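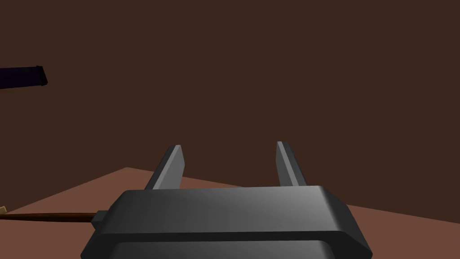
How do you pick between two grippers?

You run both through the same task, with the same controller, and keep the one that drops less.

Kinga Fülöp had written that on the whiteboard in February, and by May it was still up there, though the second half had been smudged by Ragnvald Solberg's elbow and now recommended keeping the one that drops.

The grippers were the Okon and the Allard. The Okon had two flat fingers and a body like a paving stone. The Allard had softer fingers, a nicer brochure, and a salesman who called on Fridays. Skisgate, who were paying for the whole thing, wanted a winner, and they wanted it in a table with one row highlighted.

"Which row?" Jabari asked.

"The winner's," said Ragnvald.

"I meant, do they already have one in mind?"

Ragnvald looked at him with great warmth and said he had a call.

So Jabari Mbwambo ran the simulations. He ran them overnight under the Sundaram controller, which was old and slow and took each command as a suggestion to be weighed. In the mornings he came in, poured a coffee and watched the playback with Kinga, the two of them side by side like a couple at a very poor cinema.

"It's thinking," Kinga said.

"It's stuck."

"How can you tell?"

"When it's thinking there's a log entry."

They waited. A log entry appeared. It said WAITING.

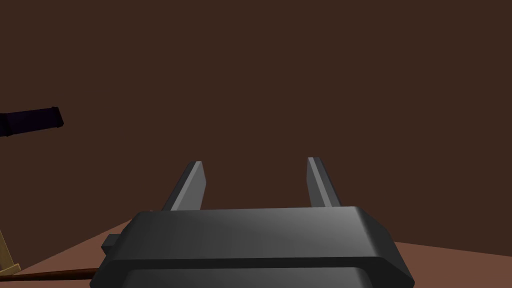 The Okon in simulation, fingers open, nothing between them.

By the end of the week they had 1,535 trials and a disagreement. The Okon dropped less. The Allard dropped more, but it dropped things gently, and Ragnvald felt strongly that this ought to be worth something. He asked for a new column. Kinga asked what the column would be called, and he said he'd leave that to the engineers.

They called it Manner of Release. Jabari scored it himself, playing back one drop after another until six in the evening, and found that he had opinions. There were drops he respected. There was one, trial 56, in which the Allard opened its fingers so slowly and with such evident regret that he gave it full marks and then went and stood in the parking lot for a bit.

"You've given this one a ten," Kinga said the next morning.

"Watch it."

She watched it. She watched it again with her coat still on.

"It failed, though," she said.

"Oh, completely."

She left the ten where it was.

The table went to Skisgate on Monday. With the new column the Allard came out ahead by a hair, and without it the Okon won by a mile, so Ragnvald sent both versions and highlighted a row in each. Skisgate wrote back within the hour. They thanked everyone for the thorough work and wondered if it could all be done over with suction cups.

Kinga wiped the whiteboard. Then she stood there holding the marker for a while and wrote the question back up, the same as before, with a larger space underneath.

"Do suction cups have a manner of release?" Jabari asked.

"Set it going overnight," she said, "and bring the good coffee."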